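八月 下午 白布折叠记录

台面今天换了扇形纹的灰紫色桌布。上次那块浅色底布和白布太接近,看边线费眼,折完也不好判断有没有对齐。Vinanside 寄来的白布还剩 19 块,先用洗过的那批,没洗的浆感重,折痕留得太死,单独放在 Mokico 的箱子里。

折法照旧:先摊平,长边对折,再对折一次,最后收成方块。每块折 2 遍,中间抖开重来。起始状态不求整齐,松松堆成一团放在台面靠上的位置,下面留出摊开的地方。
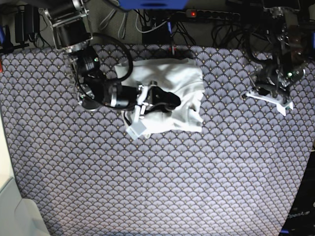

Kyu-ri Hong 看了前面的记录,说堆得太随意,后面的人没法照着做,至少该写明从多高松手。她建议统一从离台面 40 厘米处放下,落成什么样就什么样,不再用手拨。我同意,下一批起按这个来,已经折过的不补。

另外她提到桌布本身有皱,会带着白布一起走。晚些时候熨一遍,熨斗在 Lellarmont 的柜子下层,用完记得倒水。

提布时的几点:

1. 捏住中段往上提,布会在捏点收成细细一束,上面散开,下面垂着。这样提起来快,摊开却慢,两头的角都要重新找。

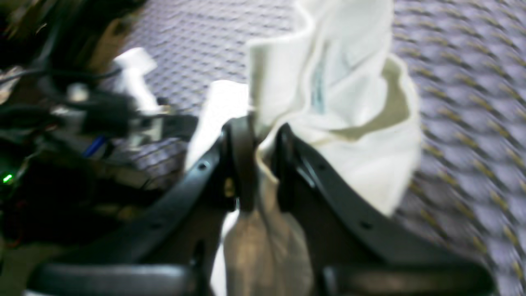
2. 捏角提。角先要从褶里翻出来,翻角的时间另记一栏,不并入折叠时间。

3. 捏长边两端。目前最好摊平,先定为默认做法。

单块限时 55 秒,超时就记超时,不要赶着收尾。表格里“边线偏差”一栏量最大的那一处,不取平均。

待办:熨桌布;问 Do 那边有没有同样大小、厚一点的布;把没洗的那批过一遍清水,不加柔顺剂。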